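# roso-smallballs

Notes on the small ball part of the Fevuva household objects collection. Last edited 19/12/2023.

Read this before you trust the labels. I inherited the folder from Coman and have been through it twice, and I still have doubts about a good part of it.

## What's in it

- 2091 pictures, JPEG
- `labels.csv`, one row per picture
- `surfaces.txt`, a list of 8 background types
- `old/`, which I'd leave alone

The original notes say the set covers "all common small balls." It doesn't. There are no marbles and hardly any golf balls, and the orange ones on white are far over-represented. If you want variety, look at the background types first and see how few of them get real use.

The column I trust least is `ball_type`. Whoever filled it in wrote `table_tennis` for nearly anything small, orange and matte. That may well be right most of the time, but a smooth orange ball on a plain white surface gives you very little to go on.

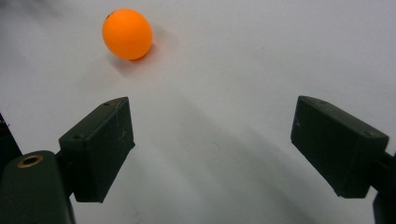
Size is no better. With nothing of known length next to the ball, `diameter_mm` is a guess, and I suspect it was copied down the column from one row to the next. I rechecked 300 rows against the spare balls in the Arnetti box and stopped there. Treat the rest as blank.

## Columns

| name | meaning | trust it? |
|---|---|---|
| `color` | one word | mostly |
| `ball_type` | see above | no |
| `diameter_mm` | see above | no |
| `surface` | number from `surfaces.txt` | yes, except type 8 |
| `mark` | any print or speck on the ball | partly |

`mark` is yes/no only. A maker's stamp, a pen dot and a bit of dirt all come out as `yes`, so don't use it to tell brands apart.

## Known problems

- 20 rows point to files that don't exist.
- `orange` and `dark orange` were split in June by someone going on the shaded side of the ball. I merged them back.
- Type 8 is called "paper or table," so it's useless as a type.

No license file came with the folder. Ask before passing it on.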